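4.2 Trays within trays

The claim we set out to test in this section is a familiar one in writing on domestic order: that a container placed inside another container makes a table tidier, and that people go on using it because it does. Semple puts it most strongly, treating the nested tray as a kind of small furniture that teaches a household where things go. We are less sure. Much of the evidence comes from asking people what they think of their own trays, usually soon after they have bought them, and it would be odd if they had said anything else.

Of the 30 households that took part in the Lakham study, 17 owned at least one serving tray large enough to hold a second dish with room to spare. All 17 described the tray as useful when first asked. When the same people were asked in June what had last been put on it, the answers were much thinner. Several named post, keys or a phone charger. Two said the tray had been moved to the top of a cupboard. One said, without any sign of regret, that the tray was "for when people come", and could not recall when people had last come. We do not think these answers prove that trays are useless. They do suggest that the word "useful" was doing a different job in the first interview from the one earlier writers gave it.

A second problem is that the literature seldom separates the carrying tray from the resting tray. A carrying tray is judged by whether it gets cups from one room to the next. A resting tray stays where it is and marks off a patch of table. The two are often the same object, and the interview schedule used by the Postora group (which we borrowed, and now rather wish we had not) has a single question for both. Donnie Baird, who coded the Lakham transcripts, found 3 replies in which the person changed from one meaning to the other in the middle of a sentence. These were coded as resting trays. A different reader might well have gone the other way, and in a sample of this size that would matter.

It is also fair to ask what the smaller dish adds. The usual answer is that it gathers loose things, so that they do not spread over the larger surface. But a large tray already has a rim, and the rim already does this. If a small dish is needed inside it, then either the tray is too big for its purpose or the dish is there for its looks. Semple allows for the second reading in a footnote and then drops it. We think it deserves more room. Pale dishes were often put on dark or wood-patterned trays in the homes we recorded, and people spoke readily about how the two looked together - more readily, in fact, than about what the dish was meant to hold.

Figure 6 gives a plain case of the arrangement. The dish is shallow and has nothing in it, and the wood-grain tray under it has a raised rim of its own. An empty dish in a photograph tells us little about how the dish is used through the day, and we make no such claim for it. What the pairing does show is how much of the larger surface can be left over once the smaller piece is set down. Supporters of nesting would say the bare part is there to be filled. A less friendly account would say that the smaller piece has taken space and given back none.

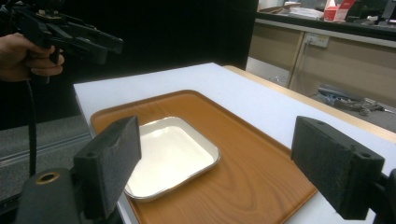
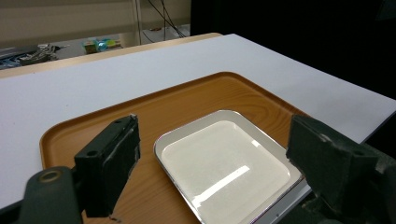
Figure 6. Shallow empty dish with rounded corners, placed on a larger wood-grain serving tray. White tabletop in both views.

The Latetti inventory would count an arrangement of this sort as two storage items. We have counted it as one, on the grounds that the dish and the tray mark out the same patch of table. The choice lowers our totals for storage items per room and so makes our households look barer than those in earlier work. Readers who compare the two sets of figures should bear this in mind before drawing anything from the gap between them. We return to the matter of counting in the next section, where the same difficulty comes up with baskets kept on shelves.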